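# 《Zultthorpe》又要重拍了，我先替大家叹口气

2026年5月11日
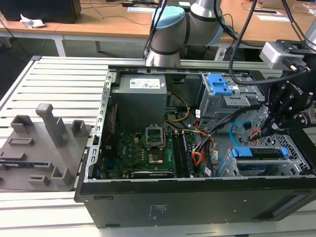 *侧板拆掉的黑色机箱，两条内存插在槽里。*

消息是上周出来的：Masanja影业买下了《Zultthorpe》的全部改编权，要做成剧集，在Cirnach平台独播。通稿里说这是一次"大胆的重新想象"。我把通稿读了两遍，想找出大胆在哪里，最后找到一句：故事发生地从山谷搬到了海边。

好吧，海边。风确实大一些。

没看过原版的朋友我简单交代一下。《Zultthorpe》是一座小镇的名字，镇上有个水库，水库底下有座旧镇子，旧镇子里有一桩旧案。每当大旱，教堂的尖顶就露出来，大家就开始互相不说话。原版一季就讲完了，讲得慢吞吞的，前两集基本上是一个女人在挨家挨户还她母亲生前借的东西：一口锅，一把梯子，一本缺封面的菜谱。等她把东西还完，你已经认识了全镇的人，也隐约知道是谁干的了，而她还不知道。后面的戏全靠这个撑着，撑得稳稳当当。

然后就有了电影版。电影版把还东西这一段压缩成了片头字幕底下的一组快切，配了一首很贵的歌。女主角的职业从小学会计改成了退役特警。尖顶露出来的时候，水库爆炸了。

再然后是电影版的续集，我没看完，只记得有一艘潜艇。一座水库里，有一艘潜艇。影院里坐我后排的一个小孩问他爸爸潜艇是怎么开进来的，他爸爸说吃你的爆米花。这是我听过对那部片子最公允的评论。

所以这次是第三回了。Masanja的人在通稿里说，他们"回到了故事的内核"。我对"内核"这个词很有戒心。一般来说，一个制作方开始谈内核，就说明壳已经全换了。

## 关于要拍多少季

据说已经一口气定了4季。

一个一季讲完的故事，定了4季。我坐在沙发上试着替编剧排了一下：第一季，旧案；第二季，旧案的旧案；第三季，我们发现水库（现在是海）里还有别的镇子；第四季，女主角的母亲没死。我不认识这几位编剧，也没有内部消息，但我愿意拿我那台烤面包机打赌，第四季她母亲没死。

母亲没死这件事，会直接毁掉整个故事。她挨家挨户还东西，是因为欠债的人已经不在了，没有人催她，也没有人会说谢谢。你让母亲在第四季结尾从雾里走出来，穿一件长风衣，那前面那口锅算什么呢？算提前归还？

可是雾里走出来一个穿长风衣的人，预告片多好剪啊。我自己都能剪。

## 那个会电脑的表弟

选角名单里多了一个新角色，叫"表弟"，简介写着"才华横溢的年轻黑客"。

我一看就知道完了。原版里线索是怎么来的？是女主角在某户人家的厨房里等水开，等得太久，主人家没话找话，说漏了嘴。这场戏拍了很长时间，水壶一直不响，你恨不得替它叫一声。现在有了表弟，表弟会在键盘上敲一阵，屏幕上绿字滚下来，他说一声"我进去了"，然后全镇人这些年的通话记录就都在那里了。

我对影视剧里的黑客没有个人恩怨。我只是觉得，一个编剧在写到"接下来她怎么知道的"这里时，天已经黑了，外卖还没到，于是表弟就诞生了。表弟是一种劳动强度的产物。他永远穿连帽衫，永远在吃薯片，永远在第三季被绑架一次，好让女主角证明她在乎家人。

而且表弟一来，厨房那场戏就没有存在的理由了。省下来的时间干什么用？海边追车。

## 我为什么还在意

写到这里我停下来倒了杯水，顺便问了自己一句：你跟一部还没开机的剧较什么劲。

我第一次看《Zultthorpe》是租房子的时候，在一台二手电视上，画面右边总有一条绿。那年三月一直下雨，我失业，房东每隔几天来敲一次门，非常客气，客气得我宁愿他骂我。剧里那个女人抱着梯子走过一整条街，没有配乐，镜头就那么跟着，她中间换了一次肩膀。我当时觉得，哦，原来可以这样拍一个人难过。

后来我推荐给很多人，其中大部分看到还菜谱那段就睡着了。有一位睡醒以后很认真地告诉我，他觉得梯子是伏笔，最后一定会有人从上面摔下来。没有人摔下来。他为此对我冷淡了一阵子。

所以我也明白Masanja在怕什么。他们怕的就是这位朋友。他们花了大钱，不敢赌观众会盯着一把没人摔下来的梯子看那么久。于是梯子上必须有人摔下来，最好是表弟，最好还在第一集。

## 顺便说说《Nakero》

想洗洗眼睛的人，可以去找《Nakero》看。

这片子我是在一个小影展上碰见的，讲一个渡口要停运了，最后一班船的船员在岸上打了一夜牌。就这么点事。整部片子没出过那间候船室，墙上的价目表从头到尾都是歪的，我看到后半场已经在座位上伸手想去扶它。

放映厅能坐400人，来的人嘛，大家都可以把包放在旁边的椅子上，也可以把外套再放一把。映后交流的时候，有观众举手问为什么不拍渡轮。导演想了想，说租一天渡轮要2,000块，他们租不起。台下笑了，他没笑，接着补了一句，后来剪的时候发现听得见汽笛就够了。

我查了一下，这片子现在没有任何平台在放。我又查了一下Cirnach首页，排在最上面的是一部鲨鱼片的第五部，鲨鱼这次会飞，上一部会的是跑。我没有说鲨鱼片不好，第二部我看了两遍。第二部里鲨鱼还老老实实待在水里，有一种手艺人的本分。

有人会说你这是怀旧，是看小众片看出了优越感。前一条我认。后一条我得辩解一下：我那天是进错了厅。我本来要看的是隔壁一部外星人打官司的喜剧，灯一黑，出来一群人打牌，我还以为是外星人伪装的，等了好久等他们露出触手。等到打完第二轮，我不等了，开始关心谁会输。

## 一点不成熟的要求

反正剧组也看不到，我就随便提了。

锅要留着。原版那口锅底子是黑的，一看就用了很多年，拜托道具组不要去买一口新的再喷漆，喷漆的锅反光不一样，我们这种无聊的人看得出来。

镇上的人不要都长得那么好看。电影版里卖鱼饵的那位，颧骨能切面包，我实在没法相信他在那个棚子里蹲了半辈子没有一个星探路过。

配乐少一点。尤其是那种低低的、嗡嗡的、像隔壁在装空调外机的声音。现在但凡有人推开一扇门，它就响。有一次我家楼下真的在装外机，我紧张地看完了一整集做饭节目。

对白里别解释。原版里有一句台词我一直记着，女主角去还梯子，那家人说："你妈借的时候，说下午就还。"然后关了门。完了。如果这次改成"你妈借的时候说下午就还，可她再也没有回来，因为那天下午她发现了水库的秘密"，我会关掉电视，去把我自己欠别人的书还一还。

季数的事我就不提了，合同都签了。只求一集的长度正常一点。Cirnach去年有部剧的大结局我看的时候睡了一觉，起来洗了碗，他们还在那座桥上告别。

## 会不会看

会看。

我知道我会看。上线那天我会提前做好饭，会跟自己说只看第一集，会在表弟出场的时候发出一种不体面的声音，然后点下一集。平台比我了解我自己。片头还没放完，右下角那个"10秒后自动播放"就已经在等我了，像房东一样客气。

续集潜艇那回我也是首映日去的，票根还夹在一本书里，夹的位置正好是我没读完的地方。

另外，原版如果有谁还存着带导演讲解音轨的那一套碟，请留言告诉我。我那套借出去了，对方说下午就还。

**补记：** 刚发出来就有读者留言，说通稿最后一行小字写着"原版水库外景地将不再使用"。我回去翻了，真有。那地方我去过一次，水位很高，什么也没露出来，岸边有个卖烤玉米的摊子，玉米有点老。我在那儿站了一会儿，买了第二根。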